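KITCHEN CORNER: the big board is back
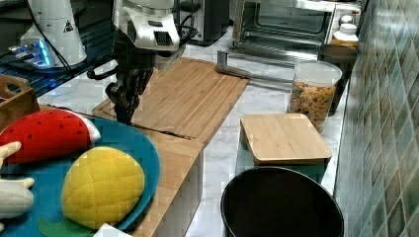
The bamboo board up on its riser, toaster oven behind.

Quick one this month, deadline was yesterday. The big bamboo cutting board is back on the counter after its oiling. Took 2 coats, left overnight each time. If it still feels tacky to you, wipe with a dry cloth and leave it be.

A few things, since people keep asking.

The riser stays under the board. Please don't borrow it for the plant table again – we hunted for it most of November. Board goes on top, groove side up. The groove is there for juice, so tomatoes, melon, roast chicken, all fine. Empty it when your done, over the sink, before it gets to the marble. Lemon especially. Marble and lemon do not get along.

No soaking. No dishwasher!! Hot water, bit of soap, dry it standing on its long edge.

Toaster oven: tongs and hot trays do not go on the board. Trivets are in the second drawer down. Racks got a proper scrub and the crumb tray too, so let's try to keep it that way untill at least the soup lunch.

Soup lunch, yes. Upstairs kitchen at Skendach, same as last time. I-hsuan Yip is doing the squash one and needs 5 people to chop. Bring your own knife if you're fussy about knives. Bread is coming from Flurummont, already ordered. Still short on bowls – any size, they don't have to match.

Also looking for a second board, smaller, for onions and garlic only. Had a nice one in mind but it was 99 dollars, so no. Anyone with a spare, leave it by the sink with a note on it.

Next time: knife sharpening, and what to do with all those jars.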